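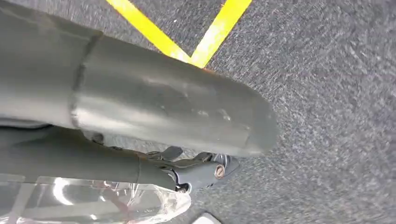

Salvador Magalhães, animateur scientifique et rédacteur des pages « Petits curieux »

Accueil > Petits curieux > La maison > Le sol

Imprimer | Envoyer par e-mail

Pourquoi tout finit par terre ?

Hier matin, j'ai fait tomber ma tartine. Côté confiture, évidemment ! Et en me baissant avec l'éponge, je me suis retrouvé nez à nez avec tout un petit monde que je ne regarde jamais : le sol de ma cuisine. Il y avait des miettes, un cheveu, un bouton (à qui ?) et une boule grise toute légère qui s'est sauvée quand j'ai soufflé dessus. Alors j'ai eu envie de vous parler du sol, celui sur lequel vous êtes peut-être allongés pour lire cette page.

D'abord, pourquoi les choses tombent-elles ? La Terre attire tout ce qui est autour d'elle, vos chaussettes comprises. On appelle ça la gravité. Une chaussette tombe jusqu'à ce que quelque chose l'arrête, une chaise, un lit, ou alors le sol. Si le sol n'était pas là, elle continuerait !

La poussière tombe aussi, mais elle prend son temps. Un grain de poussière est si petit que le moindre courant d'air le fait remonter. Vous ouvrez une porte et hop, il repart faire un tour. La nuit, quand plus personne ne bouge, il redescend tout doucement.

Et de quoi est-elle faite, cette poussière ? De petits bouts de tissu, de terre rapportée sous les chaussures, de poils de chat si vous avez un chat, et de minuscules morceaux de peau. Oui, la vôtre et la mienne ! Notre peau se renouvelle tout le temps et les vieux morceaux s'en vont sans qu'on sente rien. Les fils et les cheveux s'emmêlent, ils attrapent le reste, et ça donne un mouton. Chez moi, les moutons vivent sous le canapé — ils y sont très tranquilles.

Les enfants de l'atelier Frade, à Tondthorpe, ont voulu savoir ce qui traînait par terre chez eux. En novembre, ils ont ramassé pendant une semaine tout ce qu'ils trouvaient, avec l'idée d'arriver à 100 objets. Ils en ont rapporté 112 ! Des élastiques, des perles, des bouchons de feutre, une dent de lait dans un mouchoir... Martim Fonseca, qui anime l'atelier avec moi, a gardé les bouchons de feutre. On en manque toujours.

À vous d'essayer maintenant. Il vous faut 2 morceaux de ruban adhésif et une lampe de poche.

Collez le premier morceau au milieu de la pièce, puis décollez-le tout de suite. Faites pareil avec le second dans un coin, près du mur. Posez-les sur une feuille de couleur et comparez. Souvent, le coin gagne : les pas et les courants d'air poussent la poussière vers les bords, et là elle ne bouge plus beaucoup.

Ensuite, éteignez la lumière et posez la lampe par terre, bien à plat. Chaque miette se met à avoir une ombre énorme ! C'est aussi ma technique pour retrouver les petites pièces de puzzle. (Demandez à un adulte avant de balayer du verre cassé, ça, on n'y touche pas avec les doigts.)

Moi, j'ai retrouvé comme ça une bille perdue depuis l'été. Elle était derrière le pied du buffet.

Imprimer | Envoyer par e-mail

Ce site utilise des cookies pour mesurer sa fréquentation. Accepter | Refuser | En savoir plus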